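Staff Update: Display Department Moves Into Its Second Season With Robotic Arms

2/18/18

Covano introduced paired robotic arms to the display department in August, and the management team promised at that time to report to all employees once the first full season was complete. The following item, prepared by Junaid Tanoli of Operations, covers the work now assigned to the arms, the changes to job duties, and the training open to staff in the coming months.

The display department prepares artificial flower arrangements for hotel lobbies, waiting rooms and store windows. Each stem is taken up, turned to face the correct way and placed in its vase. At the height of last season the department completed 3,385 arrangements, compared with 3,000 in the season before. The number of employees in the department did not change. Most of the added work came from two customers, Hanell and Salminen, both of which now order mixed bouquets in place of single-flower vases.

Two arms work side by side at each station. Long single stems, such as tulips and sunflowers, are handled at the same stations as the fuller rose bouquets.

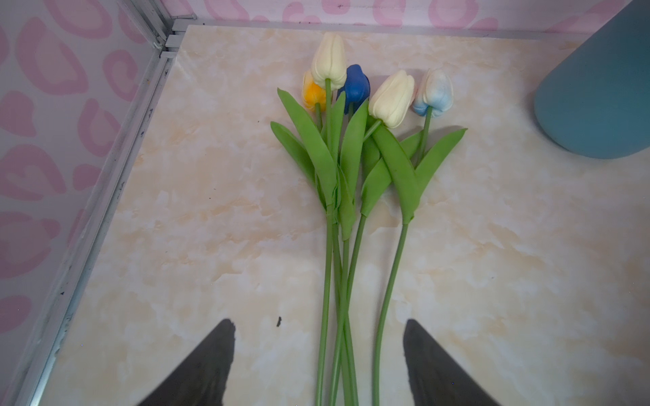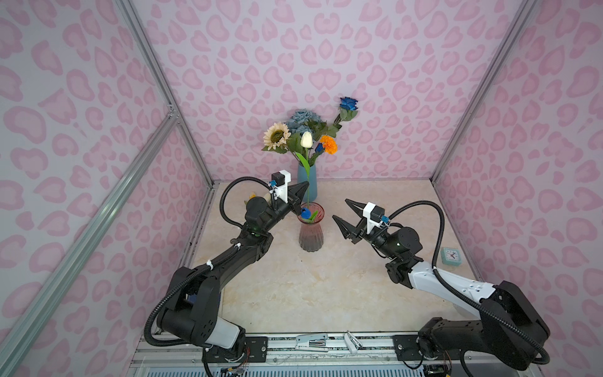 Artificial flowers at the station, with the teal-blue vase in use.

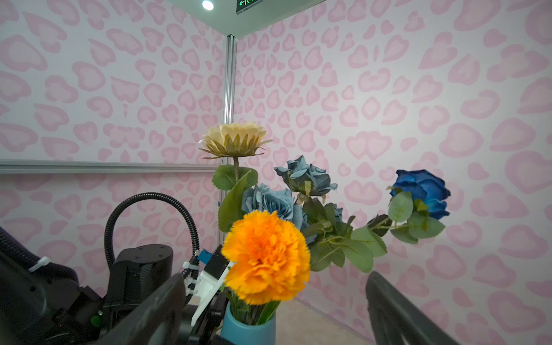
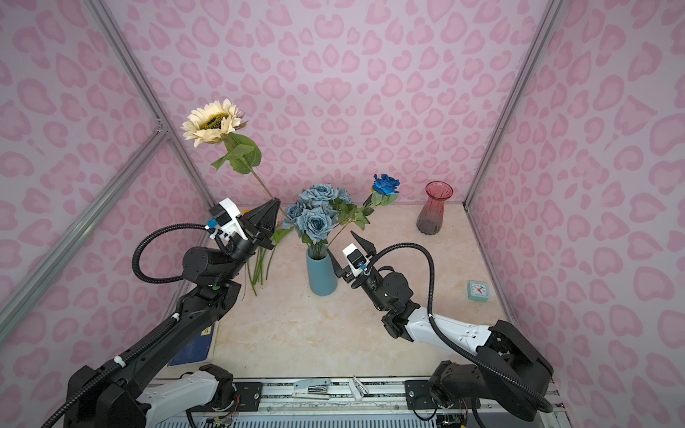 Employees who formerly placed stems by hand for a full shift now divide their day. The morning is given to setting out flowers and vases and to checking the order sheet against the stock on the shelf. After the midday break, the same employees inspect finished arrangements, straighten leaves and petals where needed, and record any stem that was placed at the wrong height. These records are sent each evening to Cirkell, the firm that maintains the arms under a service agreement.

Several employees reported soreness in the hands and wrists before the change, and such reports have become less frequent. Management has also heard concerns. Some members of the department find inspection more tiring to the eyes than the earlier work, and a number have said that they miss composing a bouquet from start to finish. In response, custom orders will continue to be made entirely by hand. There were 275 of these last season, and around 350 are expected in the next. Assignments to custom work will rotate so that every member of the department has a regular turn.

No position was removed as a result of the new equipment. Two employees have moved to the newly created post of station lead, which carries a higher pay grade – the post will be opened again when the third station is installed. Applicants must have completed the basic operator course and have at least one year of service in the department. Previous experience with machinery is not required.

The basic operator course is held on site during paid hours. It covers safe starting and stopping, what to do when a stem is dropped, and how to complete the evening record. Employees from packing and receiving may also apply, with the approval of their supervisor. Sign-up sheets are posted outside the Operations office, and questions about scheduling may be directed to Mr. Tanoli.

Staff are reminded that loose sleeves and lanyards are not permitted at the stations, and that the arms must be fully stopped before anyone reaches onto the table.

Recent items

Changes to the Winter Parking Plan
Packing Room Lighting: Work Schedule
Nominations Open for the Safety Award
Updated Rules for Shift Exchanges
Welcome to Our New Receiving Staff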